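The Lanasow job

Henrike Reuter had the drawings spread over the hood of the truck and a coffee going cold on the corner marked Level 9. Wind kept lifting the edge. She put her elbow on it.

"They want apartments now," she said.

Yaqin Zhong didn't look up. "Who does."

"Goso. The owners. All of it. No offices. Called me at six this morning."

Nine floors poured. Nine floors with the bathrooms in the wrong place -- one block of them by the elevators, like you do for offices, and not a drain anywhere else. Yaqin counted in her head anyway. Kitchens. Showers. Every one of them a hole through a slab that was already hard.

"How many holes," Henrike said.

"598."

"You just made that up."

"I did it last week. I had a feeling."

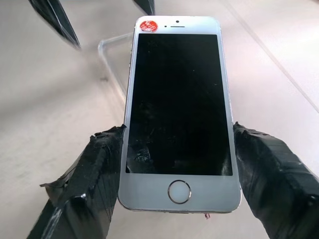

Photo: Albers Site Journal

The phone went again. Goso. Henrike let it buzz across the hood till it hit the wiper and stopped.

They walked up. No hoist, the hoist was out till noon. On four somebody had written a soccer score on a column. On seven the wind came straight through and Yaqin held her hat on with one hand and the rail with the other and thought about the scanner. You had to scan before you cored. Miss a cable in the slab and the whole bay was in trouble. Rokeo had one scanner. One, and a kid who could run it, and he was on the hospital job untill the end of May.

"Tell them no," she said on eight.

"They'll get Albers."

"Let them get Albers."

Henrike laughed, out of breath. Kept climbing. She had built three towers for these people and been paid late on two. Still. It was her name on the fence.

On nine they stood at the east edge behind the netting. River down there, brown, a ferry turning. Good view. You could see why a person would want to wake up to it and not just hold meetings in front of it.

"A thousand a hole," Yaqin said. "Three thousand if we hit steel and have to move it. And they pay before we drill, not after."

"Before."

"Before. Or it's offices." 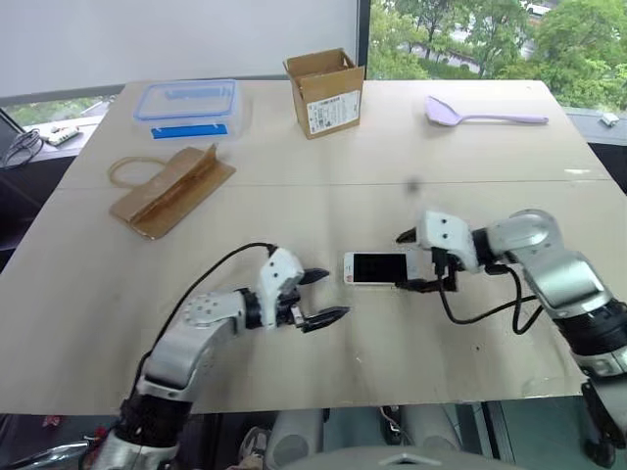

The table, Albers office.

Henrike got the phone out. Looked at it. Looked at the river some more. Her thumb was gray with dust and the screen didn't want to take it, she had to wipe it on her jacket and try agian.

It rang twice.

"It's Reuter," she said. "I'm up on nine. Have you got a pen?"

Yaqin was already walking the slab with the chalk, heel to toe from the column line. Kitchen here. She bent down and drew the first circle -- a bit lopsided -- and put a number in it.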